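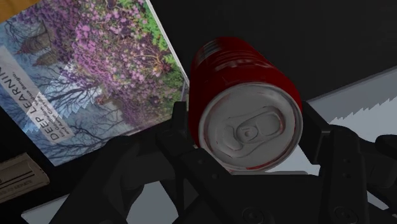
**件名:** 試射記録の検索結果における砲台名および実施日の不一致について
**対象システム:** 軍事史料目録システム Ellier(閲覧室用および館外公開用)
**申請者:** スケカルベリ要塞史料館(Skekarberg)史料課 Chantelle Jacobs
**担当:** Kamath 保守窓口 Abdelkrim Ait Ali
**受付日:** 2022年5月20日
**優先度:** 中(閲覧業務は継続可能)
**状態:** 解決済み・経過観察中

## 申請内容

当館所蔵の沿岸砲兵試射記録につきまして、Ellier で「Nungate 砲台」を指定して検索したところ、別の砲台に属する試射記録が混在して表示されます。また、一部の記録では実施日が原簿の記載より一日早く表示されております。

該当する資料は、戦後に接収部隊から返還された射撃日誌、弾着観測表および砲身摩耗検査簿です。原簿は箱番号33および35に収められており、目視で確認した範囲では原簿側に誤りは認められませんでした。

2月の目録更新より前に出力した一覧表では、砲台名、実施日ともに正しく記載されています。館外の研究者から、試射の順序が既刊の要塞史と合わないとの照会が届いておりますので、原因の調査と是正をお願いいたします。

## 対応記録

### 記録1(Ait Ali)

申請を受理しました。検証環境に目録データを複製し、同一条件で検索した結果、砲台名の混在、実施日のずれの双方が再現しました。

調査に先立ち、次の点についてご回答をお願いします。

- 2月の更新時に、砲台の典拠名を統合または改称されたか
- 実施日の欄に、時刻まで入力されている記録があるか
- 混在して表示される記録に、共通する部隊名または箱番号があるか

### 記録2(Jacobs)

ご照会の件、以下のとおり回答いたします。

典拠名につきましては、2月の更新において「Nungate 砲台」と「Nungate 臨時砲台」の表記を整理しました。両者は別の施設です。前者は旧式の要塞砲を据えた常設砲台であり、後者は戦争末期に背後の高地へ設けられた高射砲陣地で、終戦とともに廃止されています。統合の指示は出しておりません。

実施日につきましては、夜間射撃に限り開始時刻を入力しております。日付が早く表示されるのは、いずれも深夜零時過ぎに開始された射撃のようです。

混在する記録は、箱番号35のものがほとんどです。部隊名には共通点がありません。

### 記録3(Ait Ali)

ご回答に基づき調査した結果、二つの事象は原因が異なることを確認しました。

**事象A 砲台名の混在**

更新時の取込処理が、典拠名に含まれる「臨時」を注記語として扱い、照合の際に除外していました。この設定は部隊名の欄に適用するためのもので、施設名の欄に適用されたことは弊社側の設定不備によるものです。その結果、臨時砲台の記録が常設砲台の識別子に結び付けられています。原簿の転記欄は変更されていないため、識別子の再付与により復旧が可能です。

**事象B 実施日の不一致**

時刻を伴う記録は、協定世界時に換算して保存されています。検索結果の一覧では、保存値から日付部分のみを取り出しており、現地時刻への再換算が行われていませんでした。詳細画面では再換算が行われるため、同じ記録でも一覧と詳細で日付が異なって表示されます。保存値そのものは正常です。

影響を受けた記録は、両事象を合わせて222件です。

### 記録4(Jacobs)

調査結果を拝受しました。二点確認いたします。

一点目として、当時の射撃日誌は、部隊により現地時刻によるものと軍の統一時刻によるものとがあります。一律に再換算した場合、後者の日付が新たに誤ることはないでしょうか。

二点目として、館外公開用の画面を修正完了まで停止する必要があるか、ご教示ください。

### 記録5(Ait Ali)

一点目について、ご指摘のとおり、一律の換算は適切ではありません。史料の日付は原簿の表記を正とし、換算値は並べ替えの補助にのみ使用する方式に改めます。時刻の基準が判明している記録には「時刻基準」の欄を設け、不明の場合は空欄のままとしてください。空欄の記録に対して、システムが基準を推定することはありません。

二点目について、停止は不要と判断します。ただし、修正が完了するまで、試射記録の検索結果に注意文を表示することを推奨します。文案は次のとおりです。

> 現在、試射記録の一部において砲台名および実施日の表示に誤りがあります。引用の際は、原簿または複製資料をご確認ください。

### 記録6(Jacobs)

注意文を掲出しました。文案は原文のまま使用しております。

修正後の確認に用いる標本として、夜間射撃を含む20件を選定し、原簿の写しと対照表を共有領域に置きました。砲身摩耗検査簿は発射弾数の累計を記載しており、試射の順序に誤りがあれば累計の逆転として現れますので、併せてご利用ください。

### 記録7(Ait Ali)

検証環境で次の作業を実施しました。

1. 施設名の欄から注記語の除外設定を解除
2. 転記欄を基に、砲台の識別子を再付与
3. 一覧画面の日付を、原簿表記の欄から取得するよう変更
4. 検索索引の再構築

標本の全件について、砲台名、実施日ともに対照表と一致しました。発射弾数の累計にも逆転は認められません。貴館の承認を得た後、閉館時間中に本番環境へ適用します。

### 記録8(Jacobs)

適用を承認します。適用前の目録データは、照会対応の根拠として保存を希望いたします。

### 記録9(Ait Ali)

本番環境への適用を完了しました。適用前のデータは読み取り専用で保管しています。

### 記録10(Jacobs)

閲覧室用、館外公開用の両画面で確認し、申請時の事象が解消していることを認めました。注意文は取り下げ、照会のあった研究者には訂正済みの一覧表を送付しました。

なお、箱番号33の弾着観測表に、砲台名を略号のみで記した頁があります。略号の読みについては史料課で検討中のため、現時点では典拠名を付与しておりません。

## 残件

- 「時刻基準」欄の入力(史料課)
- 略号表記の頁に対する典拠名の付与(史料課、時期未定)
- 取込処理の設定を欄ごとに確認する手順書の改訂(Kamath)

次回の目録更新後に同様の事象がないことを確認し、本件を終了とします。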